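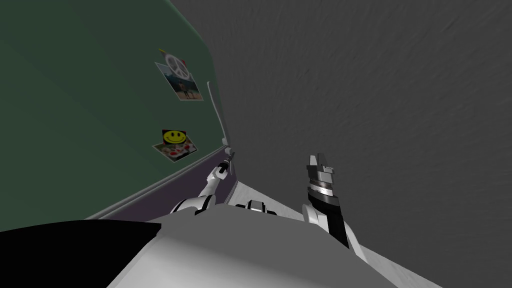

2023-03-26 – Paint drawdowns, matte green, batch 12

Third set of cards with the Rutex binder. Purpose is to settle the burnishing complaint from Grikgate before we order more. The complaint says the wall goes shiny at shoulder height along the corridor. Same color, same sheen on the label, two different lots of matting agent.

Setup
Cards drawn with the 6 mil bar, black and white sealed charts, one pass, left flat overnight. Films from the first set were pulled too fast and had ridges near the start. Slower this time, and I threw out the first inch of each.

Gloss at 85 degrees before rubbing was level across both lots. No reason to measure it again. After 500 dry rubs with the cotton pad the old lot was still matte to the eye at a low angle. The new lot had a clear track, and the meter read 19 units higher in the track than beside it. Repeated on a second card from the same can with the same reading.

Rub head was reweighed before the second card. Pad changed between cards. Shireen Shabalala's note from August says the pads shed if they are cut across the weave, so these were cut with it.

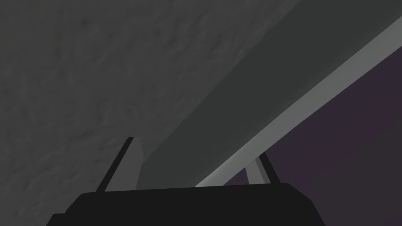

Khanyisile Khumalo disagrees with the rub test as a measure of anything on a wall. Her point is that a coat that gets touched picks up skin oil and dust, and a dry cotton pad has neither. She would rather see the cards wiped with a damp cloth and a little dish soap, then dried, then read. She also asked whether the Grikgate corridor had been washed down before the complaint came in. I don't know. Jacobus Potgieter has the site file and I have asked him for it.

Fair objection, so a damp set goes on the list. I don't expect the ranking of the lots to change, only the size of the gap.

Matting agent
The new lot is finer by the grind gauge. Hard to read the gauge well in a dark green, so I let it down in clear binder first. With a finer particle less of it stands above the film surface, and what does is knocked flat sooner. It would account for equal gloss at the start and unequal gloss after rubbing.

The other candidate is dispersion time. Log sheet 1791 shows the new lot added late, under the mixer at low speed. If it was left in clumps, the film would look matte and then polish up as the clumps broke. A remix of the retained can should separate the two.
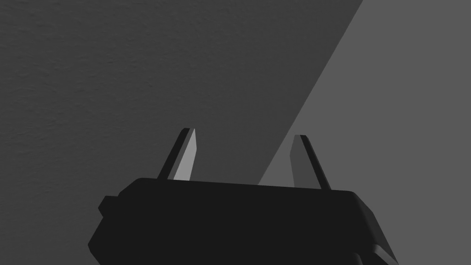 Remix is ten minutes at the old speed, then strain, then rest until the foam is gone. Draw one card before the remix and one after, from the same can, on charts out of the same box. Keep the lid on between – the last can skinned over and I lost most of a morning straining it.

Open items
Damp wipe set, both lots, soap at the usual dilution.
Remix and redraw, new lot only.
Ask Asterine for the particle size sheet on the new lot. The one we have is for the old grade.
Relabel the retained cans. Two have the lot number on the lid only, and lids get swapped.
Recheck meter against the black tile before the next readings. Tile has a scratch near one corner, so stay clear of it.

No change to the formula until the remix card has been read.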